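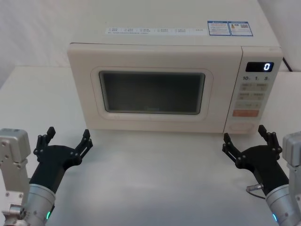
Two grippers and a microwave oven at the Vultemham kitchen of Varghese.

Geetha Thevar has heated meals for other people for 18 years. At Varghese, which cooks for aged care homes, she now spends half her morning teaching this job to a pair of robot arms.

The task sounds small. Open the door, put the tray in, close it, press the right button. "For me it is one movement," she says. "For the arms it is many, and each one can go wrong." She keeps a notebook of the errors and gives it to Prakash Namboodiri, the engineer, at the end of each shift.

The company started the trial in April, after a long winter of sore wrists and sick leave. On a full day the kitchen sends out 300 trays. Rajeshwari Kartha, who manages the floor, told the staff at the first meeting that there would be no job losses during the trial. Some of them asked what comes after the trial. She did not have an answer then, and she is careful with her words now.

"I would like to promise more," she says. "I can promise the training."

Five workers have taken the course so far. It is paid, and those who finish it move up one pay grade. Gopinath Iyengar, who is 60, said no. He prefers the cutting bench – it is quiet there, and he can see the car park.

Geetha misses the talk. Before, two people stood at the ovens and the hour went quickly. Now she stands with a tablet and waits for the arms to try again.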